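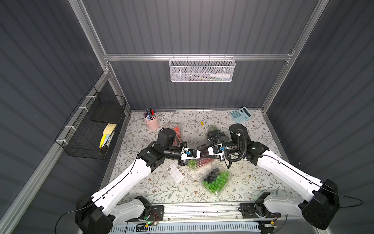 4.2 Timing of thanks from line managers

Staff at Barkamby and Tramholm filled in the same short form in November. Of the 305 forms sent out, 233 came back complete. The form asked when a manager had last thanked them for a named piece of work, and whether this was done in person, in writing or in front of the team.

Written notes were recalled most clearly. Staff at Tramholm often gave the wording of a note from months before – few could do the same for a speech at a staff meeting. Both sites pay a yearly bonus, but only 35 people listed it as a form of thanks.

Figure 3. Pens, a pen cup and a calculator on a patterned cloth, with baskets for small items. 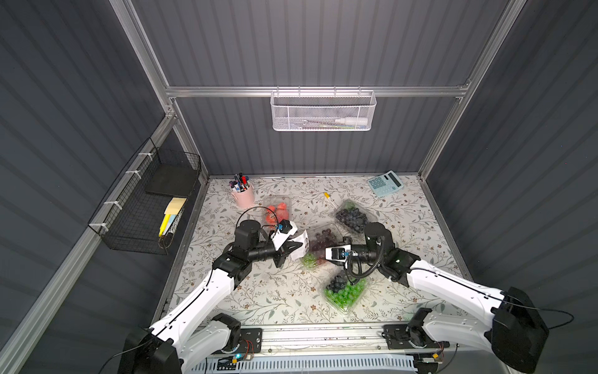 4.3 Differences between sites

Managers at Barkamby run larger teams and gave thanks less often. We did not adjust for team size, as the Jallville records were incomplete. The Bayram scale, used for the second part of the form, showed a smaller gap between the two sites than the open answers did.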